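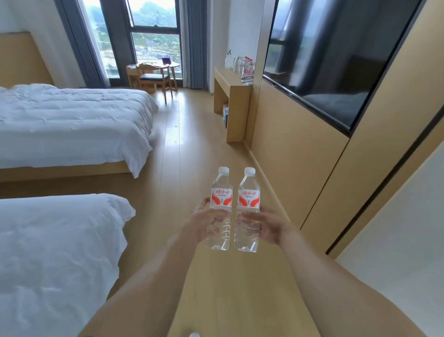

Search this guide
Reading time: 4 minutes

Section 9. Preparing a room between two guests

This section is for everyone who prepares rooms at the Flolletti guest house in Prudport. It replaces the old sheet which was hanging inside the linen cupboard. Please read Section 8 (keys and door codes) before you start with this one.

9.1 Before you enter

1. Look at the room list for the day. A room with the letter D is a departure, a room with the letter S is a stay.
2. Knock two times and say "Housekeeping". Wait, then knock again.
3. Open the window fully. In winter, turn the heater to the star mark first.
4. Put the door wedge under the door and leave the trolley in the corridor, on the side of the wall.

Note: If you find something which belongs to the guest, do not put it on the trolley. Write the room number on a paper bag, put the thing inside and bring it to the reception at once.

9.2 Bed

1. Take off the used linen and look at the mattress protector on both sides. Change it if you see any mark.
2. Put the bottom sheet with the wide hem at the head. Fold the corners under the mattress, first at the feet and then at the head.
3. Shake the duvet inside its cover and lay it flat. It should hang the same on the left and on the right.
4. Walk one time around the bed and pull each corner straight.

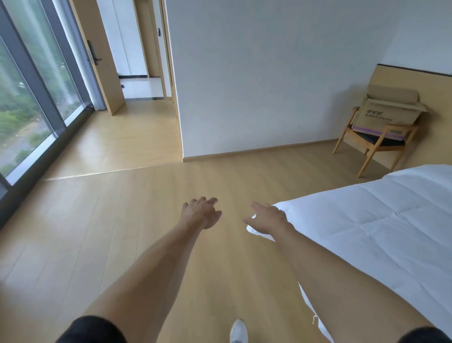 5. Place the pillows with the open end of the pillow case away from the door.

Caution: Do not kneel on the bed frame. The middle support holds 105 kg and it is meant for the mattress and sleeping people, not for one knee on one point.

The linen comes from Bisum in closed bags. If a bag is already open when it arrives, count the pieces with a colleague and sign the delivery paper together.

9.3 Floor

1. Move the chair and the luggage stand away from the wall.
2. Sweep under the bed from both sides with the flat broom.
3. Wipe the floor with a well wrung mop, along the boards. Use the small cap of Nina cleaner in one bucket of water and no more.

Caution: Never pour water directly on the floor. Standing water goes between the boards and they rise at the edges. We had to repair room 4 in September for this reason.

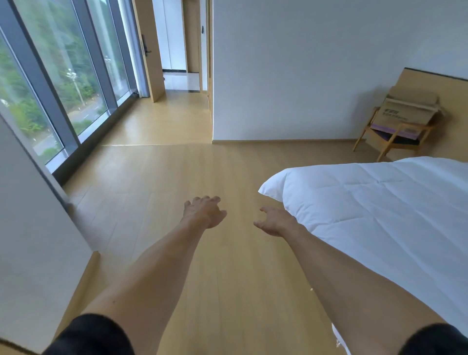 4. Let the floor dry before you put back the chair. With the window open it needs a short time only, so you can do the bathroom meanwhile.

9.4 Drinking water and small items

1. Check that the caps are closed and the seals are not broken.
2. Leave 500 ml of water for each guest. For a family room, ask the reception if the children are counted.
3. Fill the soap bottle up to the line.
4. Lay the house leaflet open on the page with the breakfast times - guests ask for this more than for anything else.

Note: An opened bottle is never left for the next guest, also when it looks full.

9.5 Closing the room

1. Close the window and set the heater to 2.
2. Switch off all lamps except the one near the entrance.
3. Lock the door, try the handle and write the time on the room list.

If something is broken, call Arnulfo Salazar on extension 600 and mark the room with R until he has seen it. The list of spare parts is in Section 11.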